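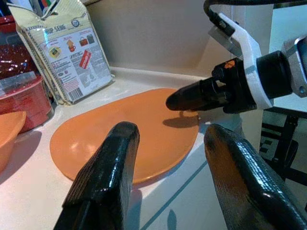 An orange oval plate on a white countertop.

Call for participants: Plurov home breathing study

Holtico is looking for adults with asthma to take part in the Plurov study, a research project on how people keep track of their breathing at home. We have enrolled 219 people so far. Enrollment stays open until the end of January or until all places are filled.

What the study is for

Many people with asthma are asked to use a peak flow meter at home and write down the results. Some do it every day for years. Others stop after a week or two. We want to compare a paper diary with a short daily phone call, and see which one people stay with and how complete the records are when they bring them to a clinic visit.

The study doesn't test a drug. You will keep taking your usual medicines as your own doctor has prescribed them, and you should not change your dose for the study.

Who can join

You may be able to take part if you:

- are 18 or older
- have been told by a doctor that you have asthma
- use an inhaler at least once a week
- live in Mustberg or can get to our office in Mustberg on your own or with help
- can read and speak English well enough to fill in a form

You can't take part if you have had a hospital stay for asthma in the past 2 months, if you are in another breathing study now, or if you have COPD, cystic fibrosis or another long-term lung disease. Pregnant people may join, but please tell us when you call so we can book a longer first visit.

Current smokers and former smokers are both welcome. You don't need to have used a peak flow meter before.

What you will be asked to do

The study lasts 4 months. You will come to the Hinojosa Building for a first visit and a last visit. At the first visit a study nurse will go over the consent form with you, ask about your asthma history, measure your height and weight, and do a spirometry test. The test means blowing hard into a tube several times. It can make you cough or feel lightheaded for a short while. Plan on 90 minutes, including parking.

After that you will be placed in one of the study groups by chance. You can't choose your group and neither can we. One group writes peak flow readings in a paper diary every morning and evening. The other group takes a phone call once a day between 6 and 8 p.m. and reads the numbers to us. We supply the meter for both groups. Any phone will do, including a landline.

The last visit is shorter. You return the diary if you had one, repeat the spirometry test and fill in a questionnaire. You can keep the meter.

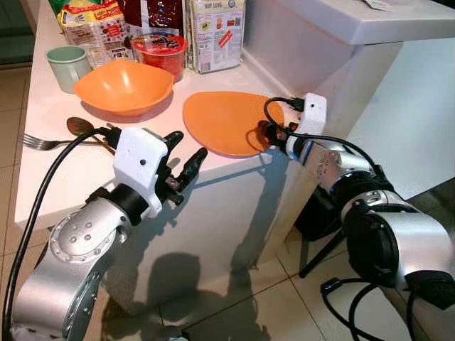 At the edge of a white kitchen counter.

Payment and travel

You will be paid $60 after the first visit and $90 after the last visit, by check or prepaid card. Bus fare and parking are paid back if you bring the receipt. If you leave the study early you keep what you have already been paid.

Privacy

Your records are stored under a study number. Your name and phone number are kept in a separate file that only the study staff can open. We will send your spirometry results to your own doctor if you ask us to in writing. Taking part is voluntary and will not affect your regular care.

Please note that study staff can't give medical advice over the phone. If your breathing gets worse, follow your asthma action plan, call your doctor, or call 911 in an emergency.

How to apply

Call the Holtico study line and ask for extension 856, or stop by the front desk in the Hinojosa Building between 9 a.m. and 4 p.m. We will ask you some questions to see if you qualify, and this takes 10 minutes. Have a list of your current medicines ready. If you leave a message, tell us a good time to call back, and speak slowly when giving your number.

Household members may both apply, but they will be put in the same group.

Reader comments

mustberg_mom: Is this open to teenagers? My son is 16 and already uses a peak flow meter at school.

Holtico study desk: Not this one. You have to be 18 on the day of the first visit.

wheezy in the valley: Called twice and got voicemail. They did call back the next morning. The questions were easy, mostly about which inhalers I take.

R.: If you work nights can you do the evening call at another time?

Holtico study desk: The calls are only made between 6 and 8 p.m. Please mention your work hours when you apply and we will talk through whether the study would suit you.

papertrail: Hoping for the diary group. I hate the phone.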